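Beschaffungsplanung Zweiarmsystem, Fortsetzung vom Juli. Stand 2020-09-24. Wieder als Thread, weil die Rückfragen sonst per Mail kommen und ich sie einzeln beantworte.

1/ Ausgangslage: Aufgabe ist die Handhabung von Textilien, also Aufnehmen, Anheben, Ablegen. Kein Falten im ersten Abschnitt. Budgetrahmen steht, Aufteilung zwischen Hardware und Betrieb noch nicht.

2/ Zwei Angebote liegen vor. Brirnasby bietet Komplettsystem mit Einweisung, Cieślak nur Greifer und Kabelsätze, dafür mit Einzelpreisen. Beim Komplettangebot fehlt jede Aufschlüsselung der Verschleißteile. Nachgefordert.

3/ Greiferfinger sind bei uns Verbrauchsmaterial. Cieślak nennt 113 Euro netto pro Satz. Ich plane sechs Sätze für das erste Jahr, macht 678 Euro. Ohne Mengenrabatt gerechnet.

4/ Kabel: Ersatzsatz für beide Arme 638 Euro netto. Kommt auf jeden Fall in den Erstauftrag. Lieferzeit laut Angebot 30 Arbeitstage, so lange kann die Anlage nicht stehen.

5/ Zur Aufgabe selbst: Der Stoff wird von zwei Seiten geklemmt und frei über der Sitzfläche eines Bürostuhls gehalten. Beide Greifer sind dabei gebunden, ein dritter Haltepunkt fehlt. Für die Planung heißt das: Greifer immer paarweise bestellen, auch die Reserve.
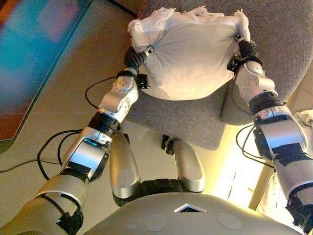

Tunetance schreibt dazu: Paarweise bestellen verstehe ich bei den Greifern, bei den Fingern nicht. Bei uns verschleißt eine Seite deutlich schneller. Wir kaufen einzeln nach und liegen damit unter Plan. Habt ihr die Laufzeiten pro Seite erfasst?

6/ @Tunetance Nein, bisher nur Gesamtstunden. Nehme ich auf. Wenn Cieślak Einzelfinger ohne Aufschlag liefert, ändere ich Punkt 3. Die Greifer selbst bleiben paarweise, wegen gleichem Firmwarestand.

7/ Kabelführung: Die Kabel hängen an beiden Armen in Schlaufen seitlich heraus. Geschlossene Führung ist bei Brirnasby Option, Preis auf Anfrage. Anfrage ist raus. Solange keine Zahl da ist, steht die Position mit Null und Vermerk im Plan, nicht mit einer Schätzung.

8/ Möbel und Requisiten laufen nicht über das Investitionsbudget. Stühle, Bezüge, Tücher gehen auf Sachkosten. Wer das vermischt, bekommt den Antrag zurück. Ist uns im Juli passiert.

9/ Betriebsstunden: Ich setze 80 pro Monat an. Das Angebot mit Wartungsvertrag rechnet erst oberhalb davon nach Stunden ab, darunter pauschal. Mehr Stunden beantragen wir erst, wenn der Wartungspreis schriftlich vorliegt.

10/ Standort bleibt Clarkamside, Erdgeschoss. Stromanschluss reicht, Netzwerk muss nachgezogen werden. Kostenstelle dafür ist die Haustechnik, schriftlich bestätigt.

11/ Offen sind damit: Verschleißliste Brirnasby, Einzelpreis Finger, Preis Kabelführung, Wartungsvertrag. Die Bestellung der Kabelsätze ziehe ich vor, die hängt an keinem dieser Punkte.

12/ Nachtrag zu 4: Die 638 Euro sind ohne Versand. Versand trägt der Besteller, Betrag steht in der Fußnote auf Seite zwei des Angebots. Tabelle ist korrigiert.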